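Open day at the Hollis building, Setside

Monday, February 25, 2019

I went to Setside expecting to be sold something, and to be fair to Wavent they hardly tried. The coffee was free, the car park was a bog, and the talk before the tour ran over by 10 minutes. The speaker told us that sorting, tidying and packing small things would be machine work "sooner than you think". I have heard that at every open day since I started going to them.

The ground floor is where Pornico, their chore project, lives. It has had 483 days of work put into it, according to the board by the stairs. I make my living running a shop with a stockroom, so I wanted to see odds and ends being handled: soft things, squashy things, things with no proper edge to get hold of.
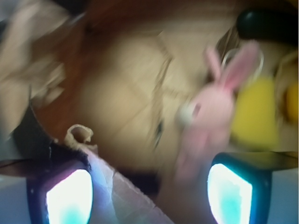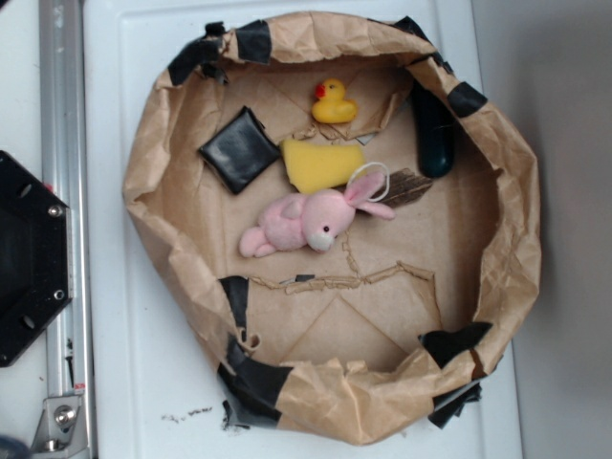
A pink bunny keyring, a rubber duck and a sponge are a fair choice, I'll give them that. My Saturday staff could clear a bowl of such stuff while talking about something else. I asked what happens with a bowl nobody has tried before, or a shelf where the stock is jammed in tight, and was told that was "on the roadmap". I asked what a working set-up would cost a small shop and got a leaflet. The leaflet has no prices in it.

Upstairs there was a wall of charts claiming some 900 practice runs a week. Fine, but of what, and how many went wrong? The chart didn't say and the young man beside it didn't know.

I stayed 2 hours. I'd go again next February if they put the failures up next to the successes. Meanwhile I have a stockroom to tidy, and I'll be doing it by hand. Parking is free but wear boots.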